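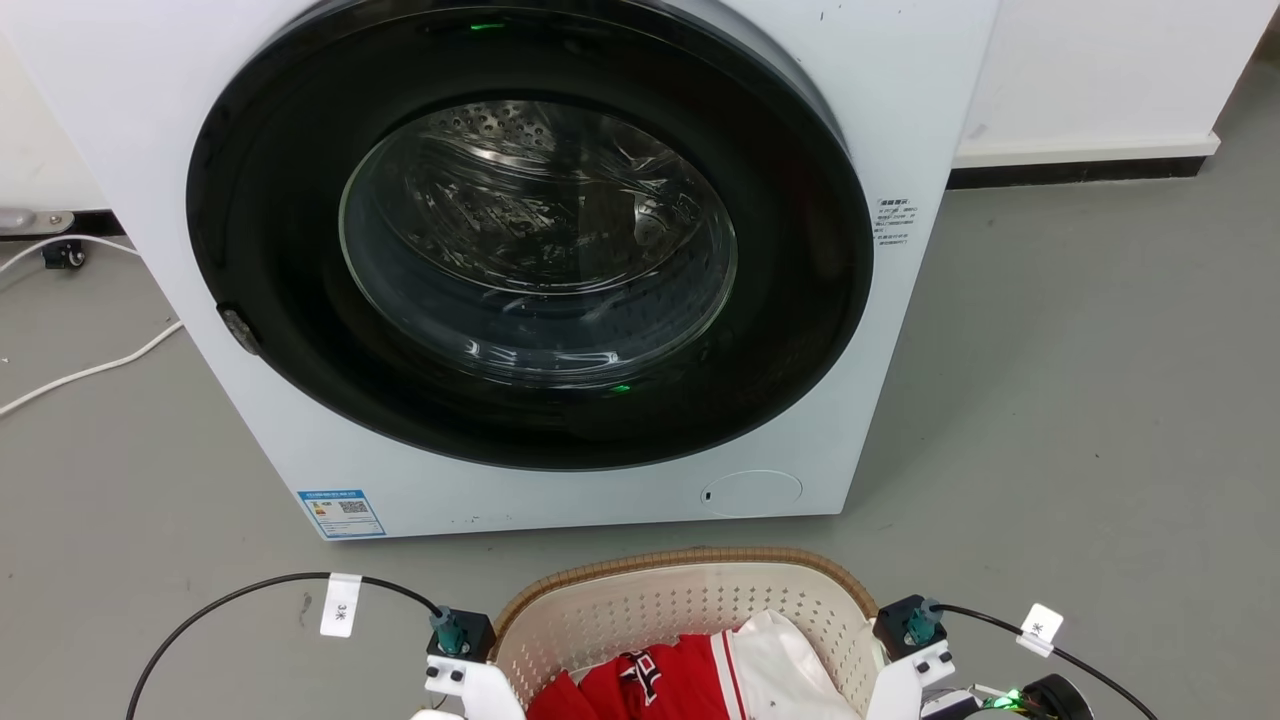
A reader signing as Ljungberg wrote in to say that the laundry robots are nearly ready, that the Fakach group got 62 percent on full loads, and that a tips page should stop telling people how to sort socks and start telling them how to set up a laundry corner for a machine helper.

I read the Fakach write-up over two evenings in March. I'm keeping the sock advice.

Start with the 62. It's the share of trials in which every garment went from the basket into the drum and the door was shut at the end. The policy was trained on 2,000 demonstrations, all of them loading, all with a person driving the arms. Fine so far. But the test used 27 garments and most of those were also in the training set. When they brought in clothes the robot had never handled, they ran 7 trials and gave the result in a sentence under a chart. I wouldn't pick a stain remover on 7 trials.

Then there's what counts as a load. A shirt in the drum with its sleeve caught in the door seal passed, as long as the latch clicked. Anyone who has pulled a chewed cuff out of a front loader will have an opinion on that. Pockets weren't checked. Colors weren't separated. A red top went in with whites and scored the same as anything else, and pink underwear doesn't show up in a success rate.

To be fair to them, they did one thing I liked. They moved the basket between trials and reported how the score dropped as it got farther from the door. The Zurkov paper, which people keep sending me, left the basket on a tape mark the whole time and called the method general.

Some of what they found is useful in a house with no robot in it, so for the tips page:

Put the basket on the floor right in front of the door, a little lower than the opening. Their misses went up when it sat off to one side, and so do mine.

Pull garments apart before you lift. The most common failure was two pieces coming up together and one landing on the floor.

Use a basket with a stiff rim. Soft bags folded over and hid the clothes from the cameras. They also fold over on your hand.

Run a finger around the door seal before you press start. The robot doesn't.

Keep power cords and hoses out of the place where you stand to load.

Skip the "robot-ready" corner kit that Bornevberg sells on the strength of this result. It's a mat and a basket. The write-up never tested either one.

If a later version separates colors, checks pockets and gets tried in kitchens and basements the team didn't set up themselves, I'll read it and change this page. I'd want to see the failures listed by type, too, with the number of trials next to each one. Until then, cold water for the reds, and wash them alone the first few times.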